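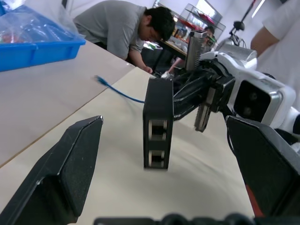 WHAT THE SECOND ARM COST US

The lab manager at Holau didn't want to talk robots. She wanted to talk invoices. "Grippers - that's where the budget went," she says, between phone calls. Quote from Trilano: $2,592, delivery in 11 weeks. Skosent was cheaper but no spare finger pads, so no.

Cables? "Never budgeted. Silly of me."

Next year's plan is seven line items, down from eight. Service contract stays. "I'd lease if the centre let us," she says. Decison due in December.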